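Jova tabletop set - README and shopping notes

Read this before you ask me what to buy. Most of the mail I get about the Jova set is about money and not about the data, so I've put the budgeting part first and the file part last.

What's in it

226 episodes from one two-arm table, recorded in Emville over the spring and finished in May. The tasks are small desk jobs: cups, markers, a bottle, a clipboard. There are fixed views of the table plus the wrist views, and every episode has the joint log next to the video.

What the table costs you besides the arms

The arms are the line everybody budgets for, and I did too. Then I spent another month's money on the stuff behind and under them. Clamps, aluminum posts, power supplies, longer cables, a shelf to hold it all (get a deeper one than you think you need, please). My rule now is to set aside 20 percent of the arm price for this pile and to order it in the same week as the arms.

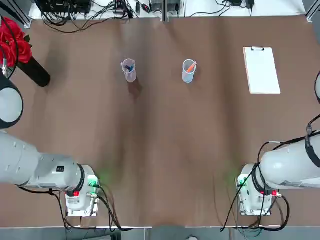 We got our posts and brackets from Omerović, a small metal shop that will cut to length if you send a drawing. Lead time was 3 weeks. If you're ordering from a big catalog you may get them faster, but check whether the corner hardware is included - ours wasn't on the first quote and I had to go back and ask for more money, which is never fun in the middle of a quarter.

Covering the tabletop is the cheap part. Brown covering, bought long enough to run right over the edges. It does wrinkle. I'd buy spare lengths up front and swap when the creases start to bother you.

Cameras, and how many

Buy one more than the plan says. I planned for wrist views only, thinking I could save on mounts, and I was wrong! The fixed view is the one I scrub through first when I'm checking an episode, and it's what new people want to look at when they're learning the labels. 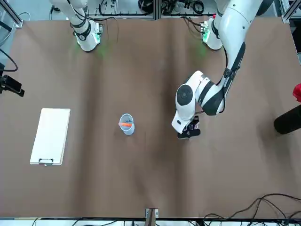
Budget cables by the route they take and not by the straight-line distance. An arm that reaches all the way over the table needs slack, and slack costs almost nothing until you've bought the wrong length of everything (I have a box of these, come and get them).

Props

This is the fun line in the spreadsheet. Clear plastic cups, markers in a few colors, a clipboard, fake roses and a black vase. All of it came to less than one camera mount. Buy the cups by the sleeve and all from the same batch, or you'll end up with slightly different sizes and a very confusing set of grasp labels. Light plastic cups tip easily, so write tipped-over starts into your task list from day one and give them their own tag. I added the tag late and had to go back through the early episodes by hand.

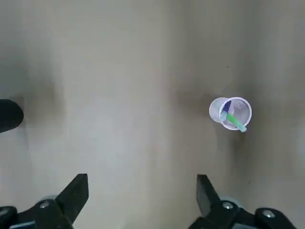

Fingers and other wear parts

Order spare finger sets with the grippers. We keep 2 full sets on the shelf, and I'd put them in the original purchase, not the maintenance budget, just to save yourself the paperwork. Same goes for the little screws. A bag of them is pocket change, and losing a morning to one missing screw is silly.

Small bottles belong on the prop list too. They take longer per episode than the cups do, so plan operator hours around them - for us it was about double.

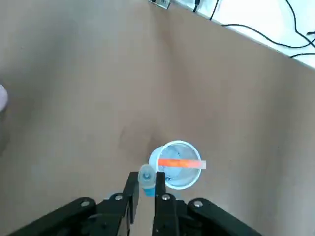 Files and layout

episodes/ - one folder per episode, video and joint log
labels/ - task name, start state, success flag
budget/ - my spreadsheet, with prices removed but all the line items left in

Known gaps

The lighting drifts through the day and I haven't corrected for it. Episode notes are uneven: some are a paragraph, some just say "ok". The tipped tag in the early episodes was added afterward, so treat it with a little care.

Contact

Mail the Gusesex data list with "Jova" in the subject. If you're asking for a parts quote, tell me your table size first and I'll send back the sheet with the quantities filled in.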